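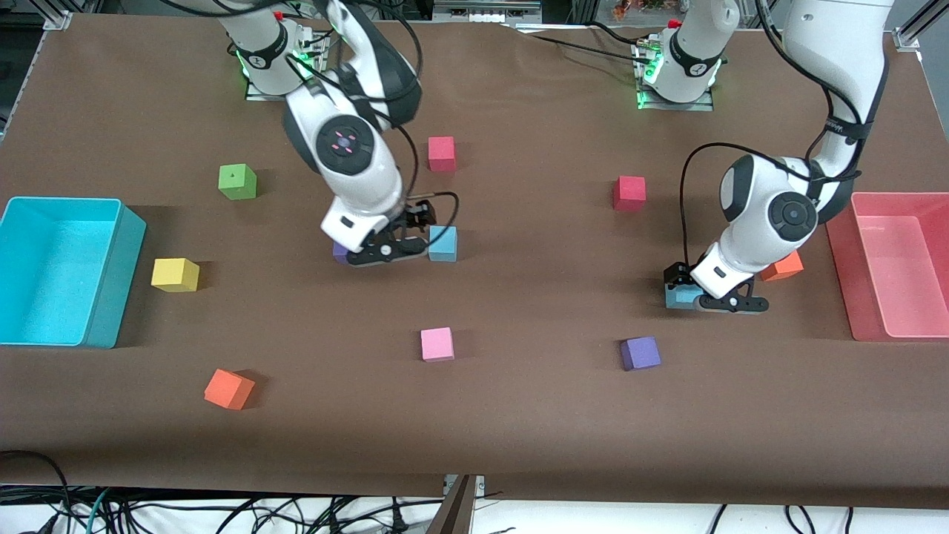 Fiction > Short > Under 2 Pages

The Sorting

The cubes of Pudton had been promised a bin each, or at any rate a bin, and they had been waiting on the brown paper since breakfast.

"Cyan is the better neighborhood," said the orange cube, who had seen neither. "My cousin went to cyan. You get a wall on all four sides."

"You get a wall on all four sides in pink," said the purple cube.

"Salmon," said a light blue cube, who was like that.

The purple cube had lived in the Gavari drawer for 28 months, next to a stapler, and considered foam to be wasted on the young. It had been squeezed by professionals. It had once been sat on. It did not see why a cube should get excited about being carried two feet and dropped.

"They say there's a system," said the orange cube.

"There was a system in the drawer. It was called the drawer."

Over by the torn edge of the paper, the talk was of Poulain, the great shelf beyond the table, where a cube could sit up high and be dusted. It had 399 places. All of them were taken by teacups.

"I'd like to be asked, that's all," said the light blue cube. "I have a preference and I'd like it written down."

"What is it?"

The light blue cube thought about this for most of the morning.

"Not next to him," it said.

Filed under: Fiction, Small Things, Slightly Cross

More from Jomo
The Teacup Who Would Not Stack
Letter to a Stapler
322 Buttons
A Lid for Every Occasion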